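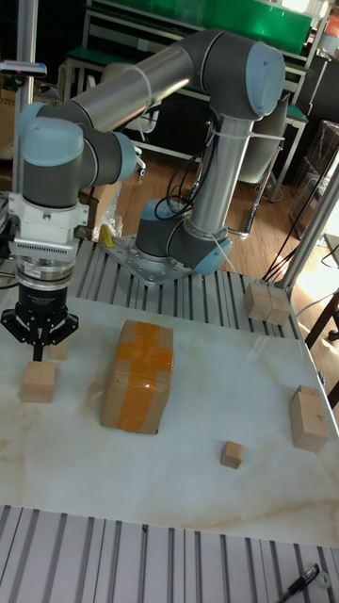
To: cell-practice list
Date: 30 Jun 2026
Subject: Re: Speed limits with a hand near the table

On the Nalleren thread, someone wrote:

> We run the arm at reduced speed whenever the fence is open, and
> that's our whole rule. Do we really need a written check for
> moving a few blocks around? The payload is tiny. Steyn has a
> two-page form and I can't see my students filling it in.

Yes, please write it down! I was in your camp until April, when we borrowed the Gonness checklist and cut it to a single side. It has been great. The payload is the small part of it. The forearm weighs the same whether the fingers hold a block or nothing, and the pinch points at the elbow don't care either.

Our short version has 3 items before anyone enables the drives:

- zero the force sensor with the gripper hanging free
- tug every cable tie and check the loops at full reach
- clear the table of anything the program doesn't know about (pens and tape rolls are the usual ones with us)

Then the first pass goes at 40 mm/s with a thumb on the stop. We've logged 419 runs this way and the form takes around a minute, even for new people.

I'd love to see the Pakano group's wording on force limits too, if they're willing to post it. Ours says "stop on unexpected contact" and we keep arguing over what counts as unexpected when you're setting wood down on a hard top.

Happy to send our sheet to anyone who wants it, just reply off list.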